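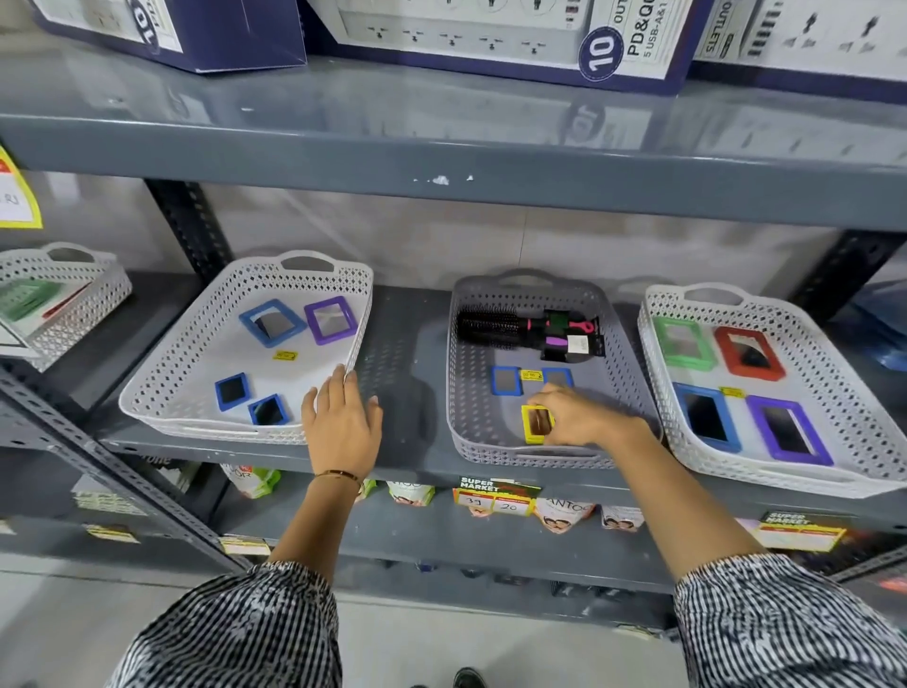
*Figure 1. Boxed power strips on a store shelf, upper level.*

# Springtails in Mown and Unmown Grass at Brurkivstead

Müzeyyen Taşdemir and Kwabena Amegashie
Supervisor: Bastian Buschmann

## Background

Springtails are small soil animals that feed mostly on fungi and dead plant matter. They dry out easily, so we expected to find fewer of them where the grass is cut short and the soil gets more sun. The old pasture at Brurkivstead has both kinds of ground side by side on the same soil type.

## Methods

We sampled 17 plots in July. Nine were in the unmown part of the pasture and eight were in the strip along the Dufour path that is mown every two weeks. From each plot we took one soil core, 5 cm deep, after clearing loose litter from the surface. Cores were kept in sealed bags in a cooler until we got back to the lab.

Animals were extracted in funnels under lamps for four days and collected in 70% ethanol. Kwabena did the sorting and Müzeyyen did the counts under the microscope. We identified springtails to family only. Soil moisture was measured by weighing a small part of each core before and after drying. 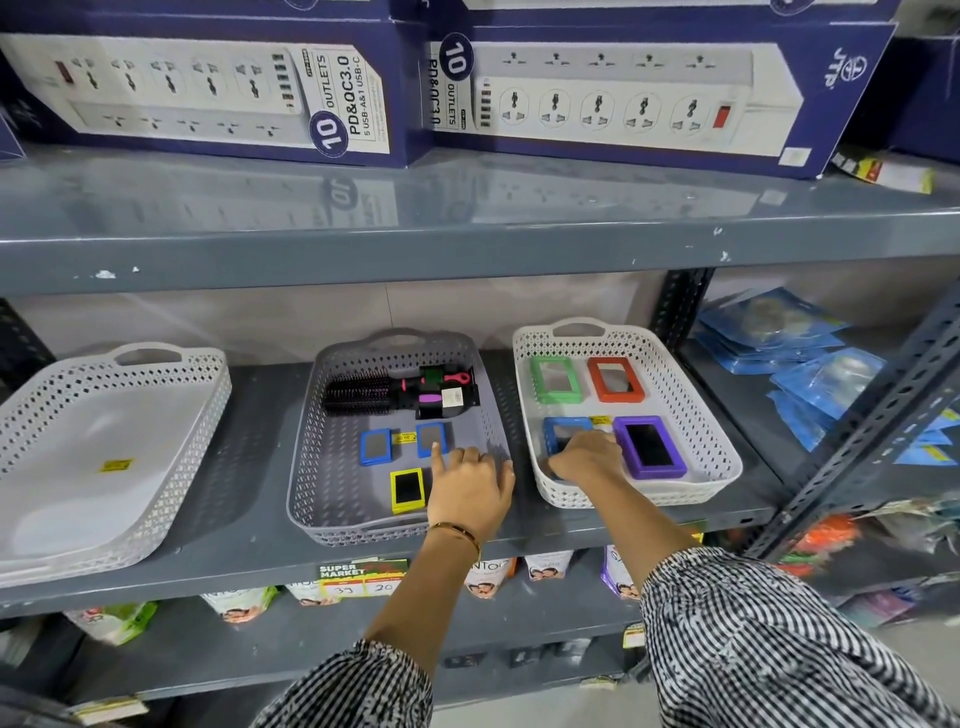 Photo: Gaspard Gautier

## Results

We counted 2958 springtails. Of these, 345 came from the mown plots and the rest from the unmown plots. Isotomidae was the most common family in both areas. Sminthuridae turned up only in unmown plots, and never in large numbers.

Soil moisture was lower in the mown strip, but the ranges overlapped. Plot 6 was mown and nearly as wet as the unmown plots, and it still had a low count. Plot 14, next to the ditch, had the highest count of all.

## Discussion

The difference between the two areas was larger than we expected. Moisture explains part of it, but plot 6 does not fit well. Foot traffic on the path may also matter, as packed soil has fewer pores for the animals to live in. We did not measure soil density.

All cores were taken in one month, so we can't say anything about seasonal change. Two unmown cores crumbled when we removed them and may have lost some animals. For a repeat, we would add mown plots away from the path and take a density sample beside every core.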